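Updated 9/3/22

# Open-Front Parts Bins: Sorting, Labeling and Care

The Flostside Community Workshop lends bench space and small hardware to its members throughout the year. The following guidance applies to the bins on the shared shelves, and members are welcome to adopt it in their own garages and utility rooms. Questions may be directed to Firdevs Yazıcı at the front desk.

## Before sorting

Clear a work surface before any bin is taken down. A sheet of flattened cardboard protects the bench and keeps small screws from rolling, and it can be shaken out over a tray when the work is finished. Large appliance cartons are best, as one panel will usually cover a full bench. Secure the corners with tape and trim any flaps that curl upward.

Tape may also be used to divide the sheet into sections. Lay the long lines first, then the short ones, and press each strip down with a fingertip along its whole length. Sections should be somewhat larger than the bin that will stand in them. Colored tape is easier to see against brown cardboard than clear or tan tape. Replace any strip that has begun to lift.

## Emptying a bin

Stackable bins with a low front are designed to be reached into while they remain on the shelf. For a full sorting, however, the bin should be brought to the bench. Hold it by the rear rim, lower the front edge to the work surface, and raise the back slowly so that the contents slide forward. A bin that is turned over all at once will scatter washers well beyond the bench. 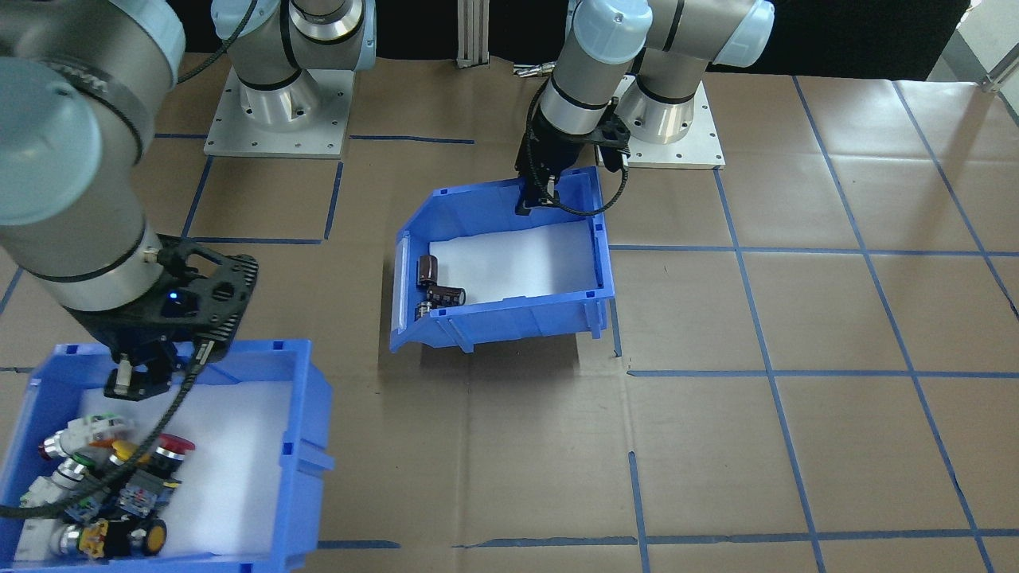 Heavy items should be lifted out by hand before the bin is tilted. Anchor bolts, hinges and similar pieces can crack a plastic front lip if they are allowed to drop against it. No bin on the shared shelves should hold more than 30 pounds, and the upper shelf is reserved for bins well under that weight.

Once the bin is empty, separate the contents in this order:

1. Remove packaging, sawdust, broken pieces and anything rusted.
2. Set aside items that belong in another bin.
3. Group the remaining hardware by type, then by length.
4. Return the most frequently used sizes to the front.

Members sorting mixed wood screws may find it quicker to begin with the longest. Stripped screws go in the scrap metal can beside the door. They should not be returned to the bin under any circumstances.

## Liners and cleaning

A light-colored liner makes small dark parts easier to find. Plain shelf paper is sufficient. Cut it slightly narrower than the base so that it lies flat, and fold the rear edge up against the back wall.

Wash plastic bins in warm water with a little dish soap. Solvents are not permitted, as they can cloud label windows and soften some plastics. A dry paintbrush, 3 inches wide, is suitable for clearing dust from notches and corners between washings. Bins must be fully dry before steel hardware is replaced.

## Labels

Labels should state the item, the size and the material, in that order. Print in capital letters with a permanent marker, or use the label printer in the Brornska room. Where a bin has a clear window, slip the card in behind it and do not apply adhesive to the outside. Old adhesive may be removed with cooking oil left in place for several minutes and then wiped away.

## Returning bins to the shelf

Stack bins of the same depth together and confirm that each rim is seated before letting go. Mixed sizes should stand side by side. The shelves hold 80 bins at present, and members who need an additional one should ask Krum Todorova for a spare from the supply closet.

The next shared sorting day will be held in October. Members are asked to bring their own work gloves and a small tray or muffin tin for loose parts. Cardboard sheets in good condition may be left flat behind the Fukell cabinet for reuse.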